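Planden Flodance

The Planden Flodance is a battery-electric delivery van built by Planden at its plant in Fumholm. It entered series production in April and is sold in panel van, crew van and chassis cab versions. This article covers the panel van as listed on 7 August 2026.

Chassis and body

The Flodance uses a ladder frame with the battery pack mounted between the side rails. The cab is steel; the outer panels of the load area are bonded to an aluminum frame. Front suspension is by struts, and the rear axle is carried on leaf springs. Two wheelbases are offered, both with the same rear overhang — the added length is placed entirely ahead of the rear axle.

Drivetrain

A single motor drives the rear wheels through a fixed reduction gear. The pack is divided into 8 modules, each of which can be removed from below without lowering the full assembly. A heat pump serves both the cabin and the battery. Regenerative braking has four levels, selected by a lever on the steering column. Towing capacity is 2,000 kg with a braked trailer.

Production

Body welding and final assembly take place in Fumholm. Seats and interior trim are supplied by Mladenović, which also makes the bulkhead between cab and load area. The first 18 vans were kept by the manufacturer for brake and cold-weather testing and were not sold. Right-hand-drive vans are built on the same line but in separate batches. 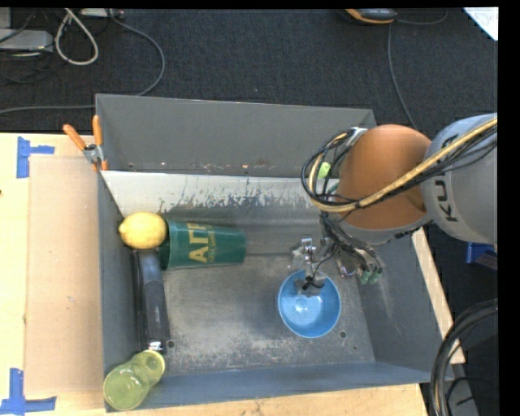

Can the battery be replaced one module at a time?

Single modules can be exchanged at a dealer workshop, provided the new part carries the same revision code as the rest of the pack. Packs with mixed codes are rejected by the control unit at startup.

See also: Planden; Electric van; Ladder frame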